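Residential Linen Service to Change in July

The Office of Residential Life at Fiddale will move all residence halls to a single linen service beginning in July. The change follows a review of laundry arrangements conducted over the past academic year by Panagiotis Stamatopoulos, Associate Director for Housing Operations, and replaces the separate contracts that have been in place since the opening of Prullby Hall.

Under the current arrangement, residents of Prullby Hall and the Sfakianakis Building receive bed linen and towels from two different suppliers, on different schedules and at different rates. Residents of the remaining halls supply their own. The review found that this led to uneven charges on student accounts and to frequent confusion at the start of each term, when linen was often delivered to the wrong building.

The new service will be optional in every hall. Residents who enroll will pay $65 per term, billed with the regular housing charge. Each set includes two sheets, two pillowcases, one blanket and two towels. Clean linen may be collected from the front desk between 3:00 p.m. and 7:00 p.m. on the exchange day posted for each hall, and used linen must be returned at the same time. Sets not returned by the end of the term will be charged at the replacement cost of $80.

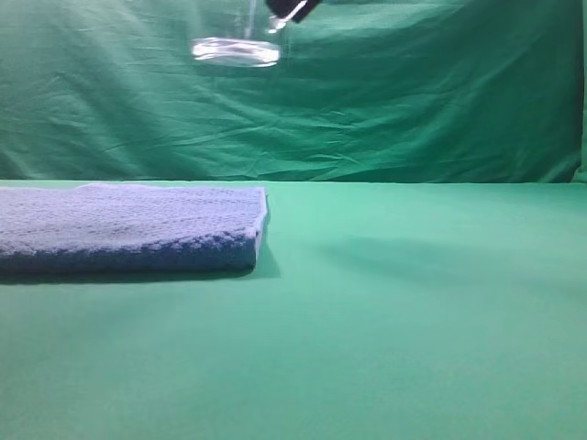
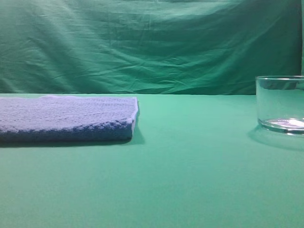 Residents who choose not to enroll remain responsible for their own bedding and bath items and may continue to use the laundry rooms at no additional cost. Personal items should be marked with the owner's name and room number before the first day of residence. A thick blue towel, folded and left on a table, is easily taken for someone else's, and the front desk is not able to settle questions of ownership. Unmarked items found in shared areas will be held in Room 103 of the Sfakianakis Building for two weeks and then donated.

The laundry rooms themselves will also see some changes. Dryers on the lower level of Prullby Hall will be replaced before the fall term, and the folding tables will be moved closer to the door to leave a clear path to the exit. Access will be by resident card only. Ruby-Lee Maihi, Facilities Coordinator, will notify residents by email when each room is closed for the work.

Student employees who now sort linen at Prullby Hall will be offered the same number of weekly hours at the new exchange desks. Training will be held during the first week of July, and supervisors will confirm assignments by the end of June.

Enrollment forms are available at every front desk and should be returned to Tonantzin Pacheco, Office of Residential Life, Box 1007. Residents with skin allergies or other medical needs may request linen washed without fragrance by noting this on the form. Questions about billing should be directed to the Student Accounts Office.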